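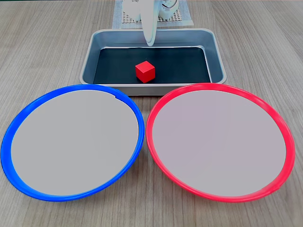 Trays, Rims and Pale Wood

Jun 26, 2021

The rectangular metal tray is an old kitchen form, and its details have changed little. The rim is rolled so that the cut edge of the sheet is turned under. The walls slope so that trays nest. Delance, which has made trays for the catering trade since it opened its Nasley works, folds its standard model from a single sheet and offers it in 12 sizes.

A bare metal floor is noisy and lets small items slide. A dark flat liner deals with both problems, and it also makes the contents easier to see. Something small and red, which would be half lost among reflections on bright metal, stands out at once against dark gray. Delance sells liners separately and advises lifting them out for washing.

White bowls with colored rims follow a different logic. The body stays neutral and the band carries the information: red for one use, blue for another.
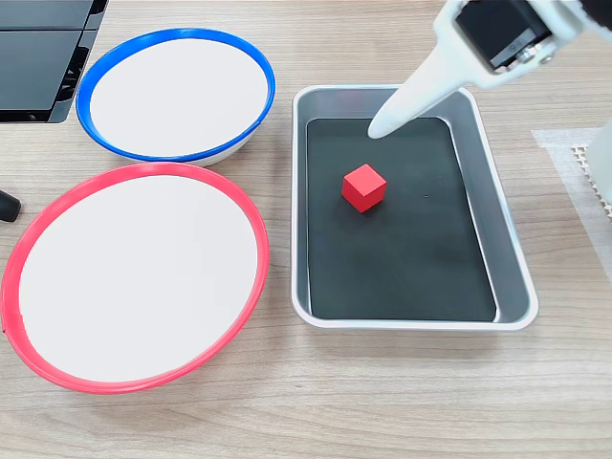
Households tend to assign the colors once and keep to them. Nygård, a small homeware label, prints no instructions with its rimmed bowls and leaves the choice to the buyer. Its range runs to three diameters, with the rim color independent of size.

The surface underneath matters as well. Pale, fine-grained wood shows crumbs less than a dark top does, but it marks sooner under metal. Covar recommends a fresh coat of oil each December — more often where trays are dragged instead of lifted — and a light sanding along the grain before it goes on.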